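Gecko Feet: Frequently Asked Questions

How does a gecko stick to glass?
Very small hairs, and a great many of them. Each hair splits into even tinier tips that get close enough to the surface for weak molecular attraction to do the job. No glue, no suction, no magic. Sorry.

Does it get tired up there?
Hanging costs a gecko very little. Nesma Gaber, who keeps the animals at the Tawfik reptile rooms, once left for lunch and came back to find one in the same spot on the ceiling. She was the one who needed a nap.

Can a gecko get unstuck?
Easily. It curls its toes up from the tips, like you peeling off a Band-Aid, only with better technique.

Do dead geckos stick?
Yes. Somebody had to check, and somebody did.

What about Teflon?
Dry Teflon is the classic surface they slide down. They look annoyed about it, though geckos look annoyed about most things.

Can I visit the geckos?
Tours of the Tawfik rooms run in March, 24 people at a time. Children are welcome. Tapping on the glass is not.

Do you study anything besides feet?
Tails, mostly. A falling gecko swings its tail to turn itself right side up, and we have 100 clips of this, 3 of them in focus.
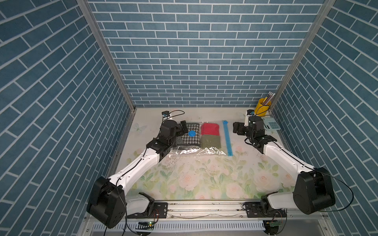
May I use your clips in my class?
Please do. Credit the Tawfik rooms and spell Nesma's name correctly.

My pet gecko fell off the wall. Is it sick?
It may just be shedding. If it keeps falling, call a vet who sees reptiles.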